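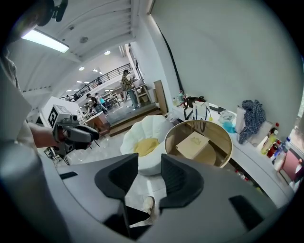 My first week on the grippers, I came home with a thumb so sore I couldn't open a jar of pickles. My mother asked what I'd been doing all day and I said, well, putting things in containers and taking them out again. She thought I'd been fired from my real job!

I hadn't, though it did cross my mind. I used to pack gift orders for Priniten, by hand, on my feet, next to a radio that got one station. Then the company signed on with Liredier, which builds the software for the packing arms, and somebody had to show the arms how a person does it. So now 14 of us packers spend our shifts holding a gripper in each hand, picking up booklets and boxes and bottles the way we always did, only with two stiff fingers where we used to have five. The project is called Cudotum (we've all given up asking what it means).

You'd think it would be easy. I've been picking things up since I was a baby. But try getting hold of a booklet standing on its end when you can't feel the cover! I squeeze too hard, or I come in crooked and have to back out and start over. My best day so far is 257 good takes, and I was so proud I bought myself a cake. 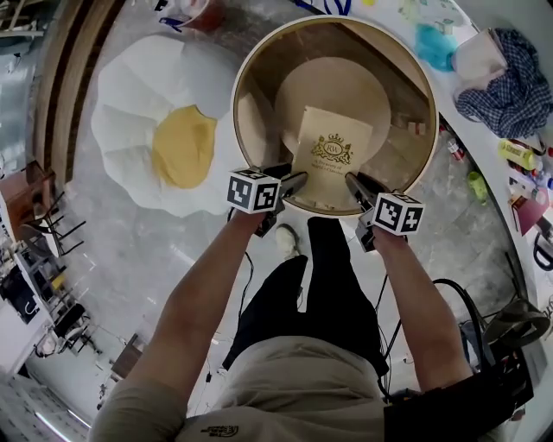 Two grippers, one booklet, and a lot of patience.

What's changed most is the talk. On the old line we gossiped from clock-in to lunch. Now it goes quiet while people concentrate, and then at the break it all comes out at once, mostly about wrists. We asked for a rest after every 40 minutes and got it, which is more than the packing line ever gave us. The pay is a little better too. My back loves the new job and my forearms hate it.

And yes, we talk about the other thing. Am I teaching a machine to do me out of work? I've asked our supervisor straight out, and she says the arms will take the heavy night orders first and we'll be trained to run them. I believe she means it. I also have a nine-month contract, and I can read a calendar. A couple of the younger packers are already taking the evening repair course, and I've got the sign-up form on my fridge, under the pizza magnet.

In the meantime I've gotten good at this, and I catch myself at the supermarket pinching apples with two fingers and turning my wrist just so. The cashier has started giving me looks.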